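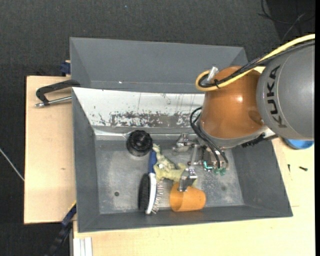
The House on Romosel Lane

The listing said charming, and my wife has always held that charming means you will hit your head on something. We drove out to see it anyway, on a gray afternoon in January, with a thermos of coffee between the seats and the printed sheet from Dhillon Realty folded in my coat pocket. Two bedrooms, one bath, sunporch, mature pear tree. They were asking a little more than we had, the way they always are.

The agent was late, so we sat in the car and looked at it. It was a narrow white house with a green door and a porch that leaned a bit toward the neighbors, as if it were trying to hear what they were having for supper. My wife said the gutters were shot. I said gutters could be fixed. She said she knew that, dear, she was only mentioning the gutters.

We had seen 31 houses by then. I had them all written down in a spiral notebook, with a line or two for each, so we wouldn't mix them up (smelled of soup, bad stairs, nice man with parrot). I had started to think the notebook was the real thing we were making and that we would go on like this until we were too old for stairs of any kind.

When the agent came she was out of breath and very sorry, and she had to try three keys before the green door let us in. I did hit my head, on the beam between the kitchen and the hall, and my wife laughed so hard she had to hold on to the stove. It was a good stove, an old Cumamia with six burners and a crack in the enamel shaped something like Florida. She kept her hand on it after she was done laughing. I noticed that, and I kept quiet, having been married a long while.

The owner was there, which you are told is a bad sign. She was sitting out on the sunporch in her coat with a blanket on her knees, and she told the agent she had every right to sit there until closing and maybe a minute or two after. She had lived in the house since she was a bride. Her son wanted her with him over in Idar, where he had a room all ready for her on the ground floor, with its own bathroom and a view of the parking lot.

She asked me what I would do with the pear tree.

I'm not a quick man when I'm asked a thing straight out. I looked at the tree, all bare and black and in need of a pruning, and said I supposed I would stand under it and worry. She thought that over. Then she told me that it dropped its fruit all at once, generally on the worst day of the year for it, and that she used to put up 9 quarts and give the rest away in grocery bags up and down the lane, whether people wanted them or not. The people in the brick house did not, but they were too polite to say so, and I was to keep giving them pears.

My wife came out and sat down next to her. They talked about the furnace, and the draft in the back bedroom, and which of the windows you had to hit with the flat of your hand. The agent looked at her phone. I went and stood in the yard.

We offered what we had, which was $200 short of what we had sworn we would never go over, once you took out the money for gutters. It was less than the other couple offered. The agent told us so very kindly on the telephone, and my wife said well, thank you for letting us know, and began to hunt for the notebook.

"No, wait," said the agent. "She wants to know which one of you is going to do the canning."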